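Subject: Re: [vusley-singers] Hall for the February weekend, and the echo question
From: Gunnel Lunde
Date: 2023-06-10

Dear all,

Agathe Barbier wrote:
> Before we put down a deposit on Delorme Hall again, could somebody
> please tell me if anything can be done about the echo? The altos
> could not hear the basses at all last time, and by the second half
> of the Flundimska set we were a good half beat apart. I love that
> building and I don't want to give it up, but I would rather sing in
> a barn than go through that again. Also, does anyone still have the
> green folders?
>
> Agathe

Agathe, thank you for bringing this up, and I'm sorry it has taken me so long to answer. My daughter's family has been staying and the computer is in the room where the baby sleeps, so I have been writing this in bits and pieces.

I'm very fond of Delorme too. I sang my first concert there, back when the piano was still up on the stage and you had to climb over the pedal end of it to get to the soprano side. But you are right about the sound, and I don't think it was our imagination, or the tempo, or poor Distent (I do wish we had never named our quartet that, but it's on the programs now). The trouble is the back wall. It is flat plaster from one side to the other, and whatever we send out comes right back at us a moment later. If you stand on the second riser and clap once, you'll hear it plain as day.

I've been reading up on this, which my husband will tell you is a dangerous thing. What I understand so far is that there are two ways to go. You can soak the sound up with something soft, like curtains or quilts, or you can break it up with something uneven, so that it comes back from a lot of directions instead of all at once. For singers the second is often kinder, because you don't lose the bloom in the room. A church with pillars and carved pews does it without anyone having planned it. Ribs and slots on a wall can do a bit of the same for the higher voices, though from what I read they have to be fairly deep before they bother a bass very much.
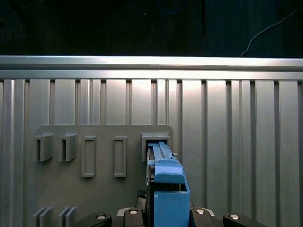

Ribbed aluminum paneling, with the rail above it.

Now, I'm not suggesting we put metal on the walls of Delorme Hall! We would be run out of town. I only mean the general idea of a surface that goes in and out. Tall bookcases, unevenly filled, are supposed to be quite good, and there are two of them sitting in the side room doing nothing. We could roll those against the back wall for the weekend and hang the heavy stage curtains in between. It would cost us nothing but sore arms.

The other thing we can try is where we stand. Last time we were in one long bow with the altos at one end and the basses at the other, and I think that did us as much harm as the plaster. If we bring the basses into the middle behind the altos, and come forward off the stage by a few steps, you should at least be able to hear each other. I'd like to try it at our next rehearsal, even in the small room, so it feels natural by winter.

As for money, the deposit is 100 dollars and the whole weekend comes to 400, same as before, and they will hold the dates for us until the end of the month. Real acoustic panels would be another matter. The one quote I asked for came back at 874 dollars, not counting delivery, and for a hall we don't own I can't see it. If somebody feels strongly the other way please write to the list and I promise not to be offended.

Agathe, I have some 20 of the green folders in my hall closet, behind the vacuum cleaner. A few have lost their elastic but they will hold music. I can bring them along next time, or you're welcome to come by and get them, and stay for coffee if the baby is awake. If he's sleeping we'll sit on the porch.

One last thing, and then I'll let you all go. Whoever left a gray cardigan on the coat rack after the spring concert, it has been washed and is waiting for you here.

Warmly,
Gunnel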